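Search this forum Enter keywords Advanced search

Painting old folding tables for the school fair — dark green or not?

Last updated: May

meikuen_lu
OK so I finally dragged the old tables out of storage and I am so excited to paint them! Some are scratched, one has a burn mark, and all of them are that sad beige. I want one deep color for the whole lot. My heart says dark green. I have a can of Altberg enamel left over from our garden gate and it's gorgeous. Has anyone done this? What about primer?

hrubyfan23
Do it! Mine have been dark green for years and I still love walking in and seeing them. Sand with 100 grit first, wipe down well, then a bonding primer. Two thin coats of color beat one thick one every single time. And take the legs off if the screws will budge (two of mine wouldn't, so I taped them).

Kwok-wai Yeh
I'll be the grump. Dark tops show every crumb and every bit of dried glue. We painted ours navy and went back to light gray a year later. For a school fair I'd go pale.

meikuen_lu
Hmm, but pale shows marker! Ours had marker all over them.

draninent_dan
Marker comes off gloss. It doesn't come off flat. The finish matters far more than the color, so whatever you pick, don't buy flat.

Kwok-wai Yeh
Gloss under ceiling lights, though? I got a glare on ours that drove the reading group nuts. Satin, please.

hrubyfan23
Satin works for me too! I used a satin clear coat from Usness over the green and it has held up great. Let it cure properly — I gave mine 90 hours before putting anything heavy on top, and the one I rushed still has a ring from a flower pot.

Man-lok Leung
Another vote for dark green. Bright things look wonderful on it, which is half the fun at a fair. Yellow, pink, turquoise, it all pops.
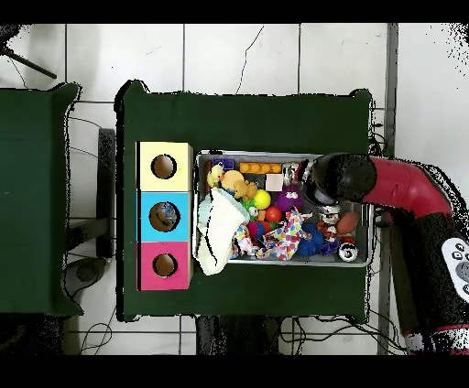
We tried red first, and the toys just got lost in it. With green you can put out pretty much any stall and it looks cheerful before you've even added a sign. I'd skip tablecloths completely.

Kwok-wai Yeh
Fine, it's a nice color. I still say crumbs.

Man-lok Leung
Crumbs wipe off, Kwok-wai!

meikuen_lu
Sold on green, and satin over the top. Do I need to do the undersides?

draninent_dan
One coat of primer underneath if they live somewhere damp. Otherwise leave them.

meikuen_lu
They live next to the boiler, so I'll leave them. Sanding starts tomorrow at 8 am, and I already have the radio picked out!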